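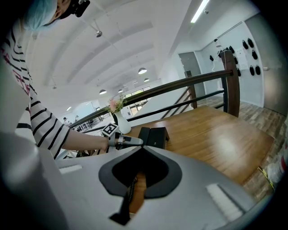
The upstairs table at the Prillano open day, with the gripper at work next to the black case and the flowers.

Home | Reviews | Workshop | Events | About | Contact

Review: The Nendora Hand Gripper, Seen at the Prillano Open Day
By Nuria Sarmiento
12/02/2024

I have been to enough robot demonstrations to know the rhythm. Somebody gives you coffee, somebody says the word "seamless," an arm picks up a block, and you go home with a tote bag. The Prillano open day had the coffee and the tote bag. It had no arm at all, at least upstairs, and I want to talk about that first, as the invitation said "see our household robot learn."

What you see is a person learning, or teaching, depending on how generous you feel. The Nendora is a gripper you hold in your own hand. It has two fingers and a grey and white body, with a black-and-white square marker on top that the software uses to work out where the thing is. You do a chore with it, the chore gets recorded, and later on a robot is supposed to do the chore from the recordings. The robot, we were told, lives at another site. I asked twice whether there was a video of it. There was one, and it was 91 seconds long, and the first part was a logo.

So this is a review of the hand tool and of the visit, and I can't tell you a thing about the robot.

Getting there

Prillano has the upper floor of a building with a vaulted ceiling and a long line of round pendant lights, very handsome, and terrible for hearing anybody. The table was set up right beside the stair railing. People coming up the stairs stopped to look, the people behind them stopped too, and the guide had to keep asking everyone to move along. Put the table somewhere else next year.

The demonstration

The operator wore a light blue hair cap and a small black device strapped to the head, and worked standing up, bent well over the table. The object of the moment was a small black box with a hinged lid, the kind of thing glasses come in. A vase of pink flowers stood behind it. I liked the vase. Most demos I go to are done on a bare bench with nothing to knock over, and a real table at my house has never once looked like that. If a company wants to sell me on household work, it should have something breakable nearby.

Still, one box and one vase is a gentle sort of household. I asked if I could swap the box for my keys. The answer was that keys were "on the roadmap." My keys have been on a lot of roadmaps.

Ilham Morsy, who led our group, was straight with us about the pace. A session is 121 recordings of the same task, and a good number get thrown out. I appreciated hearing that. I would have appreciated it more if the number thrown out had been on the handout, where there was plenty of room next to the word "effortless."

Trying it myself

Visitors got two minutes each. The grip is comfortable enough at first. I have medium hands and could reach everything. But it is a bulky thing, and your wrist does the work that the fingers usually do. Turning a flat object over took me four tries. Closing a lid was easy. Opening one was a fight, and I ended up pushing the object across the table until it caught on my other hand, which the guide said spoils the recording.

There is a cable, too. On the unit I used it got between me and the table edge every time I turned left. I mentioned this and was told that people get used to it. People get used to all kinds of things, and I would rather see it routed up the forearm.

The older Tinon kit, which I reviewed last spring, was lighter and uglier and its fingers bent if you looked at them wrong. The Nendora is much better made. The jaws close evenly and there was no rattle. The Srour glove sits somewhere in between, and is the one I'd hand to someone with sore wrists, though it can't be had without a support contract.

The price

Nearly 154 dollars a week to rent, per gripper, with a deposit on top. Software is billed separately and I could not get a figure for it on the day. I've written to ask. For a university lab that may be small change. For the community college instructors in my group it clearly wasn't, and a couple of them put their pens away at that point.

What I'd want to see

The robot. I keep coming back to it. A tool for teaching a machine can only be judged by what the machine learned, and an open day without the machine asks me to take the important half on trust. Show me the same table, the same box, the same flowers, and an arm doing the job ten times in a row with a stranger picking the starting spot. I'd drive back for that.

Build: good. Comfort: fair for a few minutes, doubtful for a shift. Cable: poor. Proof that any of it works: not shown. There is another open day later in December, and the booking page says places are limited.

Comments (3)

dkpress: We rented two of these for a term. The wrist thing is real. Our students did twenty minutes on, twenty off.

Marla in receiving: Did they feed you lunch or just coffee? Asking before I book.

oldbench: Four tries to flip something flat is pretty good for a first go. I think you're being hard on it. Agree on the cable though.

Contact the editor | Copyright 2024 | Back to top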